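Questions we get asked, and the answers we give

Leckie Storage is a small workshop making slot-together shelving for people who own too much paper. The queries below all arrived by email or across the counter. Last revised Sunday, March 4, 2018, by Ruaridh Innes, who also answers the phone, so you may as well read this first.

What exactly do you sell?

Shelf units, and the dividers that go in them. The Prikano is the tall one and the Kusier is the low one that people put under windows and then sit on. Please see the question about sitting on it.

Do I need tools?

A rubber mallet and a pencil. The mallet is for persuading the panels together and the pencil is for marking the underside of each one before you forget which way up it goes. If you haven't got a mallet, a hammer and a folded tea towel will do. A hammer without the tea towel will also do, but you will be looking at the dents for years.

How long does it take to put together?

The instructions say 30 minutes. This was timed by the man who designed it, working on a clear floor with the radio off. Allow an evening. Build it lying down if you have the space, on a rug or an old blanket, and get someone to help you stand it up.

Can I sit on the Kusier?

No. We know you're going to. Sit in the middle of an upright, and not with a cup of tea.

How do the dividers fit?

Start with the longest slats and lay them all out facing the same way, slots up. The cross pieces then drop down on to them, a bit like the cardboard inside a box of wine. Dry-fit the whole lot on a table before it goes anywhere near the shelf. Most of the cross emails we receive are about a piece put in back to front, discovered at the very end. 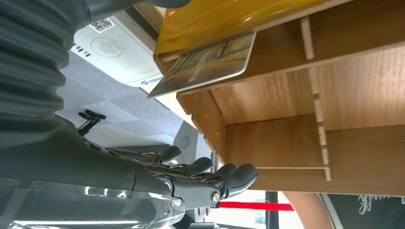
Dividers should go in after the unit is up and level, never before. Lower the assembled grid in gently, keeping it square, and stop if it starts to bind. Narrow slats with small notched tabs where they interlock will put up with a good deal of pushing straight down and almost no twisting, so if one sticks, lift the lot out and begin again. Wiggling feels productive and is how tabs get snapped. We sell spare slats singly, and we sell quite a few of them.

Can I glue the dividers in?

You can, and for a week you'll be very pleased with yourself. Then you will buy something slightly wider than a slot. We leave them loose on purpose and suggest you do the same. If they rattle, a sliver of card in the offending joint cures it.

What are people keeping in them?

Post, sheet music, maps, knitting patterns, children's drawings that can't be thrown away while the children are looking. One customer in Perth wrote to say he had 3,000 seed packets and wanted them in order of sowing. We sold him two Prikanos and a lot of slats, and haven't heard from him since July.

How should I arrange it all?

Put the things you use every day at elbow height and the things you feel guilty about at the bottom. Give each slot a single job. Leave at least one slot empty, and don't label it "miscellaneous" or it will be full by Friday. Labels look best on the front edge of the shelf, in pencil on masking tape, until you're sure. You won't be sure for a month or so.

My shelf leans.

Your floor leans. Put a spirit level on the floor first, then on the shelf, then write to us if you still feel the same way. Two squares of cork under the low side usually settle it. Anything tall must be fixed to the wall with the bracket supplied, whatever the floor is doing, and especially if there are small children or large cats about.

How do I clean it?

A dry cloth along the grain, and a soft paintbrush for the corners. For sticky marks use a damp cloth, wrung out properly, then dry it straight away. We use a wax called Nernemex in the workshop – it smells of pears and there's a tin for sale on the counter. Don't wax the notches. They'll go together beautifully and come apart the same way.

Can I return it?

Unbuilt, yes, within a month. Built, it depends how you went about it. Keep the box until you've decided, flat behind a door, where it will annoy everyone.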